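Forum > Robotik und Automatisierung > Greifer und Werkzeuge

Thema: Notex Handgreifer-Set, lohnt sich das für Textilien?

feinblech_ole
Donnerstag, 19:42

Moin zusammen,
ich habe mir das Handgreifer-Set von Notex im September bestellt und wollte ein paar Eindrücke loswerden. Man führt den Greifer selbst, die Aufnahmen gehen später ins Training für den Arm. Bei mir soll der irgendwann Wäsche zusammenlegen. Starre Teile wie Becher und Schachteln habe ich schon durch, jetzt sind Hosen dran, auf dem Bett und mit normalem Tageslicht vom Fenster. Die Tagesdecke ist aus glänzendem Satin mit viel Muster, also kein einfacher Untergrund. 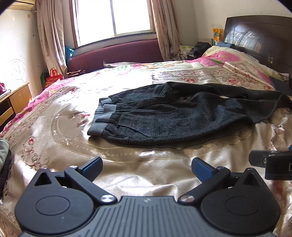 Kategorie: Erfahrungsbericht
Schlagwörter: Handgreifer, Textil, Notex, Backen

Im Set waren der Greifer, ein Ladekabel, eine Tasche und 2 Paar Ersatzbacken. Die Backen sind blau und haben ein feines Raster. Baumwolle halten sie gut. Bei dünnem Hosenstoff muss ich von der Seite kommen und eine Falte aufnehmen, flach von oben rutschen sie mir weg. Die Anleitung gibt es nur auf Englisch und zum Thema Stoff steht fast nichts drin.

Der Akku hält bei mir einen Nachmittag. Störend finde ich das Gewicht vorne, nach 23 Durchgängen am Stück merke ich das im Handgelenk.

Frage an die Runde: Hat jemand den Vergleich mit dem Greifer von Brikden? Der kostet etwas weniger, die Backen sollen aber weicher sein.

kabelbaum
Donnerstag, 20:15

Ich habe den Brikden seit dem Frühjahr. Weichere Backen stimmt. Für Stoff ist das ein Vorteil, dafür nutzen sie sich schneller ab, ich bin beim dritten Paar. Das Gehäuse knarzt beim Schließen. Die Software ist besser als bei Notex, zumindest konnte ich den Export ohne Umwege einlesen.

Zum Satin: Den würde ich weglassen. Leg eine matte Decke drunter, dann hast du keine Reflexe in den Daten. Glanz plus dunkler Stoff ist für die Belichtung der schlechteste Fall.

Brunton_Fan
Donnerstag, 20:31

Sehe ich anders. Wenn der Arm später in einer Wohnung arbeiten soll, dann liegt die Wäsche auch mal auf Satin. Wer nur auf matter Decke aufnimmt, hat am Ende ein Modell für matte Decken. Ich würde beides mischen.

Zum Kauf: Schau dir auch den Greifer von Brunton an. Teurer, aber das Gewicht sitzt näher am Griff. Mein Handgelenk dankt es.

kabelbaum
Donnerstag, 20:40

Mischen gern, aber nicht am Anfang. Erst muss der Grundgriff sitzen. Ich habe mit schwierigem Licht angefangen und konnte die Hälfte wegwerfen.

feinblech_ole
Donnerstag, 21:08

Danke euch. Ich bleibe vorerst bei der Decke, nehme aber eine zweite Reihe auf dem Tisch auf. Zur Reihenfolge: Ich lege die Hose erst mit getrennten Beinen aus und greife dann ein Bein in der Nähe der Seitennaht. Dort liegt der Stoff doppelt und steht ein wenig hoch, das reicht den Backen meistens.
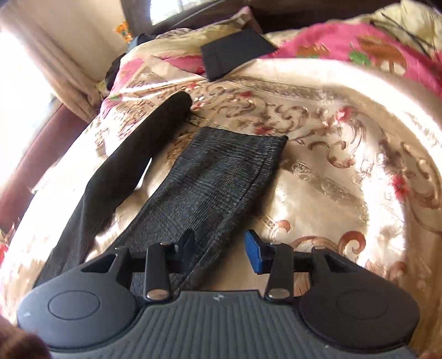 Am Saum klappt es schlechter. Die Kante liegt flach auf, und wenn ich zu tief ansetze, nehme ich die Decke mit. Bei 8 Versuchen am Saum hatte ich 3 saubere Griffe. An der Naht zähle ich die Fehlgriffe gar nicht mehr mit, so selten sind die. Falls jemand einen Trick für flache Kanten hat, her damit.

wollmaus77
Donnerstag, 21:26

Den Saum erst mit einer Backe ein Stück zur Mitte schieben, bis eine Welle entsteht, und dann zugreifen. Geht mit dem Notex gut, wenn man ihn leicht gekippt hält. Auf Satin rutscht der Stoff dabei sogar leichter als auf Frottee.

Backen bestelle ich übrigens bei Kirnow. Die passen auf den Notex, man muss nur die Schrauben vom alten Paar weiterverwenden. Das Profil ist gröber. Für Jeans gut, für Blusen würde ich es lassen.

kabelbaum
Donnerstag, 21:33

Die Kirnow-Backen hatte ich auf dem Brikden, da passten sie nicht sauber. Mit Fremdteilen wäre ich vorsichtig, solange noch Garantie drauf ist.

wollmaus77
Donnerstag, 21:37

Die Backen sind Verschleißteile, bei mir hat der Händler deswegen nie Theater gemacht. Aber gut, kann jeder halten, wie er will.

feinblech_ole
Donnerstag, 22:02

Das mit der Welle probiere ich am Wochenende. Den Brunton schaue ich mir mal an, der Preis schreckt mich allerdings ab. Für starre Teile würde ich den Notex wieder kaufen, bei Textilien warte ich noch ab, wie die nächste Reihe wird. Wenn jemand seine Brikden-Exporte zum Vergleich teilen mag, gern per PN.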